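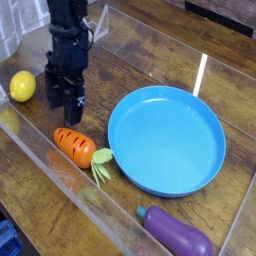 Home Notebook Projects Travel log Contact

2 min read

March, travel notebook, 7:40 in the evening

Back from the coast. Writing this up before I lose the receipts.

Plan was Wolasen for two nights, Benedicta driving. Forecast changed the evening before: wind all along the south side and the ferry on reduced sailings. Esko Niskanen suggested Divach, which he knows from walking trips. Rang the Kadar guesthouse and got the last two rooms at 89 a night, breakfast included. Wolasen booking canceled, deposit lost (40).

Drive took longer than it should have. We missed the turn after the reservoir and went 30 miles the wrong way before Benedicta Kpodo noticed the river was on the wrong side. Paper map was right, phone was wrong. Keep the paper map in the car.

Divach itself: one main street, a bakery, a small harbor. Walked out to the point and back before lunch. Path is fine in ordinary shoes as far as the second gate, then mud. Esko's boots leaked again. Ate at Ruotsalainen both evenings. Fish soup good, bread better, slow service once the place filled up. Book ahead if there are more than 40 people in town, by the owner's reckoning.

Rooms at Kadar clean, heating noisy. Ask for the back.

To do:
- Split fuel three ways, Benedicta has the total
- Return Esko's flask
- Ask Wolasen whether the deposit can go toward a summer date
- Check the tide times for the island walk, we got there too late to cross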